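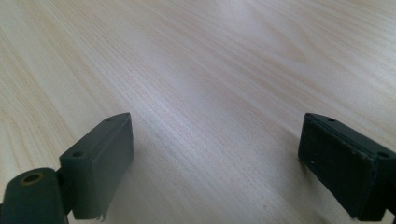

手持夹爪采集示教数据:从空桌面到能用的数据集

这篇教程写给已经把手持夹爪装好、相机能出画面、正准备坐下来录第一批示教的人。硬件组装在另一篇里,本文只管录。读完大概需要一杯茶的工夫,照做一遍则需要一个下午,外加一点对重复劳动的宽容。

我们录的任务很朴素:把小物件从桌面上夹起来,放进一个浅盘。任务代号叫 Gunutine,别问这名字怎么来的,起名的时候大家都饿了。第一轮我们录了2,194条,清洗之后剩下1,481条。中间那些去了哪里,就是下面大部分篇幅要讲的内容。

一、先收拾桌子

桌面清空。水杯、螺丝刀、昨天的外卖单,全部请走。模型没有常识,它分不清哪个是任务物体,哪个是你的午饭。如果每次成功抓取时画面左上角都有一只蓝杯子,它很可能学会的是“看到蓝杯子就合爪”。这种模型演示的时候很神气,杯子一拿走就开始发呆。

接着看反光。浅色木桌拍出来好看,可光从上方偏前打过来时,桌面中间会出现一大片发白的亮带,木纹在里面淡得几乎看不见。有反光不等于不能录,真正麻烦的是三件事:

亮带里过曝,白色物体放进去等于隐身。
自动曝光跟着亮带跑,夹爪一动,整段画面忽明忽暗。
所有数据都在同一种反光下录,换一盏灯模型就不认路了。

前两件靠锁曝光解决。把夹爪举到平时的工作高度,对着桌面最亮的地方调到不过曝,然后锁死曝光和白平衡。第三件靠多换几种光照,后面第五步会说。有人喜欢铺一块哑光桌布一劳永逸,可以,但那样模型就只见过桌布。我们的做法是一部分铺,一部分不铺。

二、检查夹爪

开录之前花两分钟,好过录完之后花两天。按下面的顺序来:

1. 两根手指张到最大,再慢慢合拢,重复几次。手感应当顺滑,没有卡顿。卡顿会原封不动地进入数据,模型会非常认真地学会在同一个位置抖一下。

2. 看指面的衬垫。衬垫负责摩擦力,边缘有没有翘起,胶带有没有松脱,都要凑近看。一小条翘边平时无伤大雅,夹薄片的时候它会抢先碰到物体。要么贴好,要么换掉,别录到一半再动手,否则前后两半数据的接触情况对不上。

3. 看铰接处的螺钉和嵌件。用手指轻轻晃一晃夹指根部,有旷量就拧紧。拧到不晃为止,别跟塑料较劲。

4. 擦衬垫和镜头。灰尘在衬垫上是一个小白点,在镜头上就是每一帧里都有的一团雾。

5. 看画面构图。两根手指要从画面下方两侧伸进来,指尖都看得到,中间留出足够的桌面。如果只能看到一根,说明相机装歪了,回去调支架,别指望后期裁剪。

检查完把结果写进记录表。是的,每次都写。我们的记录表里最常见的一句话是“同上”,Marius Bratu 曾经连写一整页,直到有一天“同上”指的是一块已经掉了的衬垫。那批数据后来重录了。

三、标定开合宽度

夹爪的开合宽度是标签的一部分,标错了,模型再聪明也只能错着聪明。

先录一段空夹爪的标定视频:全开,停住;全合,停住;再全开。每个停顿默数三下。标定时手指之间不要放任何东西,指尖悬在桌面上方,别碰桌子。碰到桌子手指会轻微变形,读数跟着偏。

标定脚本会从视频里找出最大和最小开度,把中间的值线性映射过去。跑完之后看一眼曲线:两端应该是平的,中间是斜坡。如果平的地方有毛刺,多半是停顿的时候手在抖。重录一段只要半分钟,千万不要因为懒得重录而去改脚本里的平滑参数。我改过,改完曲线很漂亮,抓取一塌糊涂。

换了衬垫、换了手指、把夹爪摔了一下,以上任何一种情况都要重新标定。最后一种通常没有人主动申报,所以我们规定每次开工都标一遍。

四、录第一批

每一条示教都由四段组成:起始、接近、抓取、放置。

起始。夹爪张开,悬在桌面上方,停一秒再动。这一秒给模型一个干净的开头,也给你自己一个想清楚要干什么的机会。起始位置每次都要换一点,高一些,偏左一些,斜一些。人的手有惰性,录到后面会自动回到最舒服的那个姿势,所以最好在记录表上写明这一组的起始区域。

接近。速度放到平时伸手拿东西的一半左右。太快画面会糊,轨迹估计跟着丢;太慢则每一帧都差不多,模型会从中悟出“站着不动也是一种选择”。路线可以略有弯曲,不必每次都笔直,但也别画圈。

抓取。到位后短暂停顿,合爪,确认夹住,再抬起。别一边平移一边合爪,看起来潇洒,机械臂模仿起来会把东西推着满桌跑。

放置。移到浅盘上方,放低,松开,退出。松开以后要退到看得清物体的位置才能停止录制。早停一点,这条就不知道算不算成功。

每录30条歇一会儿。这个数字没有什么理论依据,是我们翻着废片数出来的:过了这个点,手腕就开始替大脑做决定了。

五、有计划地变化

数据多样性听起来高深,落到桌面上就是勤快地挪东西。我们用一张简单的表,横向是物体位置,纵向是物体朝向,录一组划掉一格。没有表的时候,所有人都觉得自己摆得很随机,热力图一画,物体全在离惯用手最近的那一小块。

建议变化的项目:

物体位置,包括靠近桌边的位置。
物体朝向,尤其是不好夹的那几个角度。
光照。拉上窗帘录一组,打开录一组,台灯从另一侧打过来再录一组。每换一次光,重新锁一次曝光。
桌面。同一张木桌转个方向,木纹的走向就变了,这是最便宜的换背景方式。
操作的人。每个人夹东西都有口音,多几种口音有好处。

建议别变的项目:相机支架的角度、夹指的型号、衬垫的材质。这几样属于模型的“身体”,在同一个数据集里换来换去,它会产生身份认同问题。

六、失败的怎么办

没夹住、掉了、碰倒了别的东西,这些都先留着,打上“失败”标签,不要当场删。删除键在采集现场有一种奇怪的吸引力,按多了,你会忘记哪些物体特别难夹。

夹空之后当场补救成功的,单独打“恢复”标签。这类片段很珍贵,策略模型上了真机以后肯定会夹空,到时候它得见过世面。我们第一轮只攒下31条恢复片段,不够用,第二轮专门安排人故意夹偏再救回来。故意犯错比想象中难,演技差的一眼就能看出来。

七、当天清洗

当天录,当天看。隔一晚再看,你已经想不起来第几组的时候有人推门进来,整张桌子晃了一下。

我们用一个叫 Jurkik 的小脚本做初筛,它查三样东西:时间戳有没有跳,轨迹有没有突然瞬移,开合曲线有没有超出标定范围。查出来的不自动删,放到待审文件夹里由人过目。剩下的按倍速浏览,重点看开头和结尾。

第一轮被剔掉的,按数量从多到少大致是这样:

轨迹跟踪丢失。大部分发生在桌面最亮的那一带,画面里只剩一片光滑的白,特征点无处可找。处理办法是降低曝光,或者在桌边视野能带到的地方放几样固定的、有纹理的东西,不同批次换着放,免得重演蓝杯子的故事。
结尾停得太早。
手指没有完全张开就开始接近。
录的时候聊天,手停在半空听完了一个笑话。那一段长达半分钟,夹爪悬着一动不动。

八、命名和存放

文件名按“任务_批次_光照_操作人_序号”来写,全部小写,不要空格,不要“最终版”,更不要“最终版2”。标定视频和示教视频放在同一个批次目录下,记录表也放进去。三样少一样,这一批就当没录过。

原始视频永远保留一份不动,清洗只改索引文件。我们早先直接在原始目录里删片,后来发现筛选标准定得太严,想捡回来已经捡不回来了。硬盘比手腕便宜。

九、什么时候算录够

先录一小批就训练,别闷头录到底。小批量训出来的模型肯定不好用,但它犯错的方式会告诉你下一批该补什么。总往左偏,就看看左侧位置的格子是不是没划完;合爪太早,就回去查抓取前的停顿;到了盘子上方不松手,多半是放置段停得太早的那些没洗干净。

补完再训,训完再补。成功率不再跟着数据量往上走的时候,先换新位置、新光照试一组,再考虑加量。同样的摆法再录一百条,主要锻炼的是操作的人。

附:开工前速查

桌面已清空
曝光和白平衡已锁
夹指开合顺滑,衬垫完好
两侧指尖都在画面内
标定视频已录,曲线看过
记录表填了,没有写“同上”
手机静音,放到够不着的地方

标定脚本和记录表模板在项目目录的 tools 文件夹里。脚本目前只认两指夹爪,三指的分支还在改,先别用。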